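# Cup Waste at the Plumell Building Coffee Counter

Project report, spring term
Najwa Jaber

## 1. Background

The coffee counter on the ground floor of the Plumell building serves students and staff from 7:30 in the morning until 4:00 in the afternoon. All hot drinks are sold in paper cups. In the fall the counter started a discount for people who bring their own mug, but there was no record of whether it had changed anything.

For this project I wanted to know three things: how many paper cups are thrown away in the building during a normal period, which bins they go into, and whether a larger discount or a better sign would get more people to bring a mug. I also wanted to find out what the local hauler, Pitulen, does with cups that arrive in the recycling.

The project was limited to one building. Cups carried out of the building were left out, and so were cups brought in from other shops when they could be told apart by the print on the side.

## 2. Earlier work

Two student reports from past years were available in the department files. The first looked at food waste in the main dining hall and only mentions cups in passing. The second, on vending machines, has a useful section on bin placement. It found that people rarely walk more than a few steps to reach a different bin, even when the sign is clear. I used the same bin labels as that report so the results can be set side by side later.

Paper cups are harder to recycle than plain paper. Most have a thin plastic lining that keeps the drink from soaking through, and the lining has to be separated from the fiber. Some mills can do this and many cannot. A cup with coffee left in it also causes trouble for whatever is in the bin with it.

## 3. Method

The count ran for 10 working days in March. Bins were checked at the end of the morning and again after the counter closed. There are 26 bins in the public parts of the building, counting the stairwells and both lounges. Offices were not included, and the labs were only included where the bin stands next to the door.

Each cup was recorded by bin type (trash, mixed recycling, or compost), by whether the lid was still on, and by whether there was liquid left inside. I wore gloves and used a kitchen scale for the liquid at first. Weighing took too long, so from the second day on I only wrote down "empty" or "not empty." The first day's notes were changed to match.

On the sixth day the sign at the counter was changed. The old one was a small card by the register. The new one was a full sheet placed at the start of the line, with the discount in large print. The price of drinks and the discount itself stayed the same the whole time - the manager did not want to change prices in the middle of the term.

I also did short interviews at the counter and in the second-floor work areas. People were asked how often they buy a drink, whether they own a travel mug, and why they did or did not have it with them.
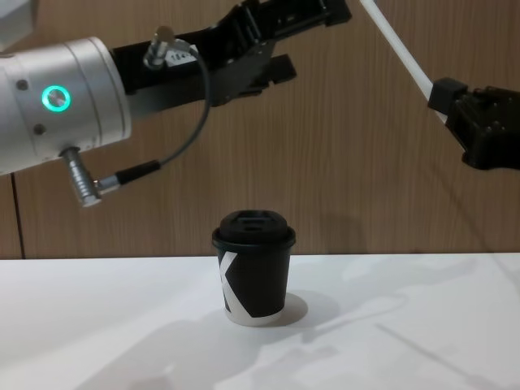
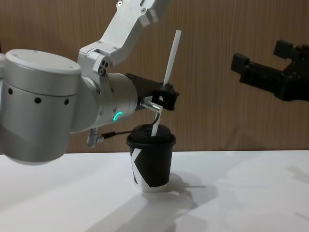 *Department of Environmental Studies - Undergraduate Projects*

## 4. Results

### 4.1 Cups counted

The total for the full period was 1,071 cups. The trash bins took the largest share, followed by mixed recycling. Compost had very few, which makes sense as there are only two compost bins and both are in the first-floor lounge.

The mornings were heavier than the afternoons on every day of the count. The bins closest to the lecture halls filled first. On two mornings the bin outside the large hall was already full before the first check, and cups had been left on the window ledge above it. I counted those as trash.

Cups in the recycling bins were more likely to have the lid on and more likely to have liquid in them. I had expected the opposite. One possible reason is that the recycling bins stand right outside the classrooms, where people are in a hurry.

### 4.2 The sign

There was a small drop in paper cups after the new sign went up. It is too small to say that the sign caused it. One of the later days also had two large classes canceled, and the counter sold fewer drinks overall that day. The register does not separate mug sales from other discounts, so I could not check the count against it.

### 4.3 Interviews

Most of the people I talked to own a travel mug. The reason they gave most often for not having it was that it was at home and needed washing. Several people said they did not know there was a discount, including some who bought a drink every day. A few said there is no good place to rinse a mug in the building. The sink in the second-floor kitchen is behind a locked door after 2:00.

Staff at the counter said mugs slow the line down a little when they are an odd size. They keep a measuring cup by the machine for this.

### 4.4 What happens to the cups

Pitulen answered my questions by email. Cups from the mixed recycling are pulled out during sorting and sent with the trash. The company does not have a buyer for lined cups at this time. This means that the share of cups placed in recycling in the building makes no difference to where they end up, apart from the extra sorting.

## 5. Limits

The period was short and only covered one part of the term. The weather was cold on most days, and hot drink sales are probably lower later in the spring. Bins may have been emptied between checks at least once, on the ground floor. All the counting was done by one person, so there was no second count to compare with.

## 6. Suggestions

1. Take the picture of a cup off the recycling bin labels.
2. Leave the second-floor kitchen open until the building closes, or put a rinse station near the counter.
3. Add a separate register key for mug sales.
4. Try a shelf of loan mugs for people who drink their coffee in the building. The Lornulano café across the street has done this with a deposit of 5 dollars and says most of the mugs come back.

The third item costs nothing and should come first. Without it the next group will have to go through the bins again to get a number.

The count sheets and the interview questions are in the project folder in the department office.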